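May
By a staff writer, Campus Life

The student asked to stay without a name in this article, and she chose the place to meet, a bench behind the library in Purkuddale. She is a junior in biology, and on her left shoulder she has a small tattoo of a ferry.

"In Rurley, where I grew up, you need the ferry for everything," she said. "School, dentist, bread. I was angry at this boat for many years, and then I moved here and I missed it."

She got the tattoo one Saturday in her first year, at a studio called Mengal. The price was 100 dollars, which she had saved from her job in the dining hall. She had made the drawing herself, with a pencil, during a chemistry lecture.

"The artist asked me three times if I wanted the smoke from the chimney," she said. "I said yes three times."

Under the ferry there is a number, 2812. It was printed on the pass that her grandfather used when he worked on the boat. He did not like tattoos, and she waited seven weeks before she showed it to him.

"He put on his glasses and looked for a long time," she said. "Then he told me that the windows were wrong. There should be one more. He was right, so I went back and they added it."

Her mother needed more time. They did not speak about it during the whole winter holiday – only at the bus station her mother asked if it had hurt.

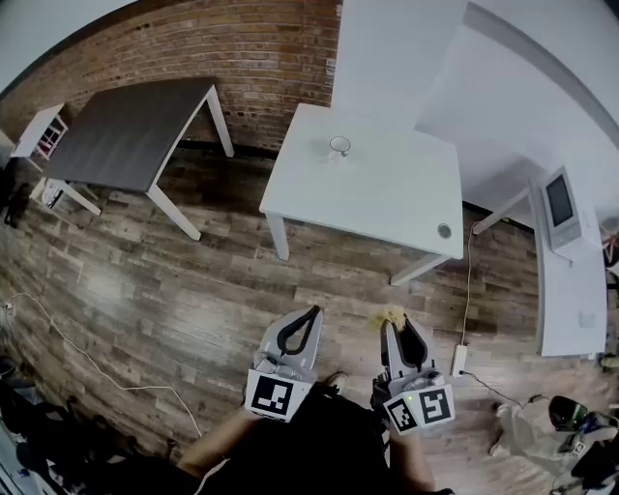 Hands at work over a plank floor.

Now she thinks about a second tattoo, but she is not in a hurry. She fills a notebook with sketches, over 100 already, and most of them she does not like the next morning. For a while she wanted the logo of Holix, the band she listened to in high school.

"I am happy that I did not have the money then," she said.

After graduation she would like to go back to Rurley for one summer and work on the ferry, selling tickets or cleaning the deck. She has already sent the application. In the part for other skills she wrote that she knows the timetable by heart.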